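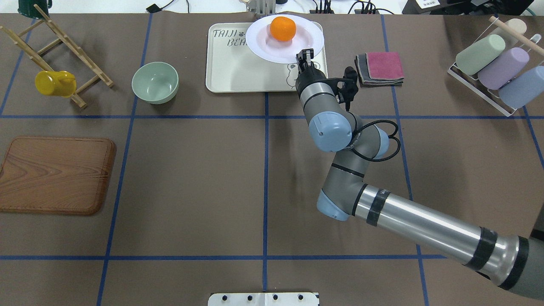
Isden Supper Club, minutes, Saturday, June 1, 2019

Present: Hajar Kabbaj, Othmane Bouzid, Feng-yi Chow, and me (Karim) on notes. Moataz sent word he'd be late and then came with pastries, so he's forgiven!

Trays. We went back and forth on these for ages. Hajar likes the cream ones with the bear on them and so do I — rounded corners, cheerful, room for a plate. Othmane thinks they look like a kids' party. Vote was 4 to 1, we keep the cream.

Fruit. One mandarin per guest, on the plate, already there when people sit down. We expect around 60 people. Feng-yi will ask El Sherbiny about a price.

Towels. The folded cloths stay next to the trays this time (last January they ended up in the coat closet and I spent half the evening looking). Pink or gray, whatever's clean.

Tables. Brown paper again, with blue tape for the place lines. Othmane is buying the tape.

Money. We have 1230 left after the hall deposit. Moataz wants new glasses from Carker, 144 of them. Put off till next time, we got hungry.

Next meeting at Hajar's. Bring your own chair if you can.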